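List: Home Sewing and Mending
Subject: Re: Flat collar won't lie flat after washing
Date: Thursday, September 23, 2021

Hello all,

I meant to answer this the day it came through and then the week got away from me, as weeks do, so I hope you haven't already taken the seam ripper to that poor collar! I'm pasting your message in below for the benefit of the people who get the digest and can never find what anyone is replying to (I am one of them).

> I finished my first blouse with a Peter Pan collar in July and was so
> pleased with it, and then I washed it. Now the two halves of the collar
> curl up at the front like a pair of potato chips. I pressed it from the
> right side with plenty of steam and it only got worse. The fabric is a
> light cotton, and I used the same interfacing on both layers because I
> had it left over. Is it ruined? Should I take the collar off and start
> again? Also, how does everybody store theirs? I've been folding mine in
> thirds and I think that's making a crease right across the collar. And
> is there any trick to folding the things so they look decent in a
> drawer?

First of all, it is not ruined. I have made more of these collars than I care to admit, for myself and for various small relatives, and nearly every one of them has curled at some point. I'd put a good part of the blame on the interfacing. Two layers of it in a light cotton makes a collar that wants to be a piece of cardboard, and if the top layer shrinks even a hair more than the bottom one, up come the points. Next time put it on one layer only (I like it on the upper collar, though I know there are people on this list who will argue for the under collar until the cows come home), and cut the under collar just a sliver smaller around the outside edge so that it pulls the seam underneath.

For the one you've got, I would try this before any unpicking. Wet the collar properly, under the tap, and squeeze it in a towel. Lay the blouse face down on something padded and work the collar with your fingers until the seam rolls a little toward the underside all the way around. Then press from the wrong side, lifting the iron and putting it down again, no sliding. Go from the outside edge in toward the neckline. Then leave it alone until it is stone cold! I know that's hard. I have picked up many a warm collar to admire it and had to do the whole thing over.

If it's still curling after that, open up a few inches of the neckline seam and see whether you clipped the curve enough. I used to be very timid about clipping and my collars had a lumpy, stuffed look to them. If you have pinking shears, they make short work of it.

Now, about patterns, which you didn't ask about, but somebody always does. The one I go back to is an old Kistatel sheet, number 986, and it has a nice shallow curve at the neck that behaves itself. The later one, 2309, is prettier on the envelope but the collar is cut so straight at the neck edge that it stands up before it rolls over, and if that's what you've been using then some of your trouble may be there. I have traced 986 so many times that the paper is mostly tape. If anyone has a clean copy they'd part with, please write to me off the list.

On to storing. I don't fold a collared blouse in thirds any more, for exactly the reason you found. I do all of mine on the bed, where there's room to get the sleeves out straight and I'm not fighting the ironing board, and I start with everything spread out and the collar opened right up.

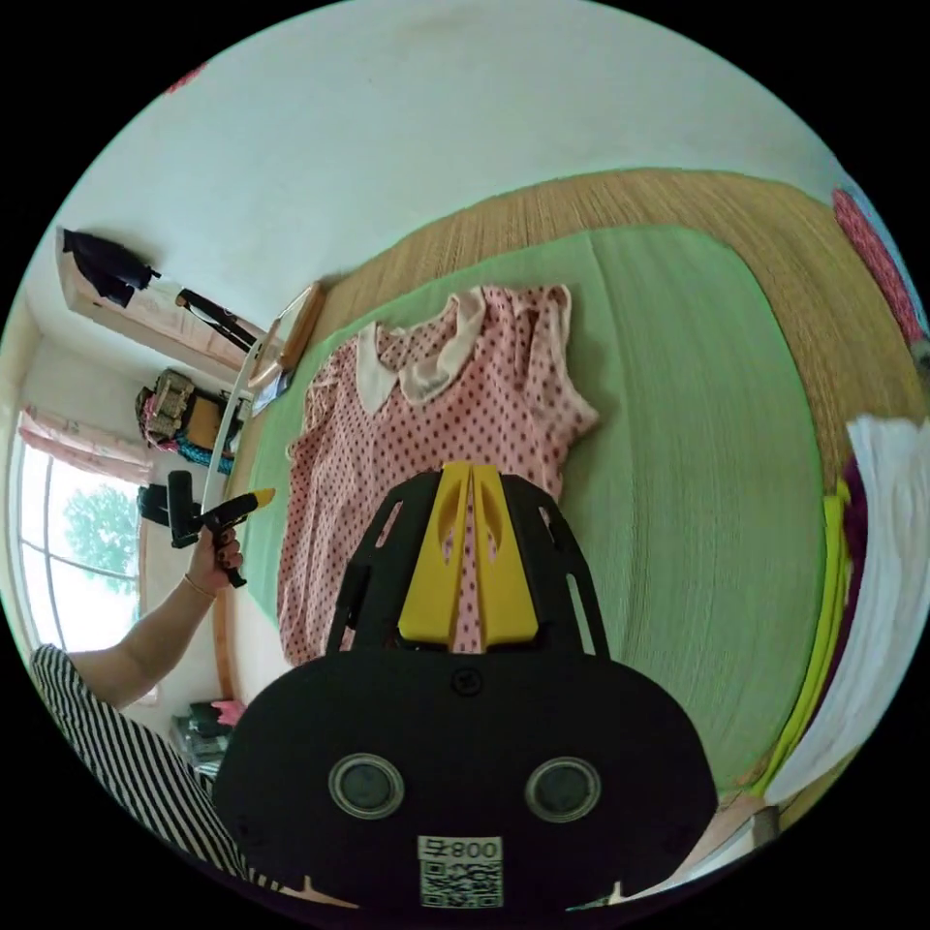

Pink polka-dot blouse, collar opened out, before folding

You'll notice mine is not wrinkle-free either! Fabric like this has a mind of its own and I smooth it with my hands and call that good enough for a drawer. From there I button it if it has buttons, turn it over so the front is face down, and bring each side in to about where the shoulder seam meets the collar, sleeves folded back on themselves so they lie along the body. Then the hem comes up to just below the neckline, one fold, or two if the blouse is long. When you turn it back over the collar is sitting on top with nothing across it, and you can settle the two halves with your fingers.

A small rolled washcloth tucked under the back of the neck keeps the roll in it. I learned that one from this list years ago and I've been grateful ever since. I've seen tissue paper recommended too, and that's fine for something you're putting away until spring, but in a drawer that gets opened every morning it just turns into confetti.

Collars go in alternating directions when I stack them, one toward the front of the drawer and the next toward the back, so the pile doesn't lean. I don't go more than four or five deep, or the ones at the bottom get squashed as flat as a letter. Heavier things live in another drawer altogether.

And if you have closet space, by all means hang them instead. Mine is full of coats.

One last thing on the washing. Please do run your cotton through the machine before you cut it, and the interfacing gets a soak in a basin of warm water as well (the woven kind, don't iron it first, just drape it over the tub to dry). I skipped that step on a blouse last year in a fit of impatience and it's now a very nice bag of quilt scraps.

Do write back and tell us how the pressing goes, and whether it was 2309. I'm curious now.

Warm wishes to everyone, and happy stitching

P.S. To the person who asked last week about the Valov thread on the big cones: yes, I still have some of the white, and yes, it does lint. I keep it for basting.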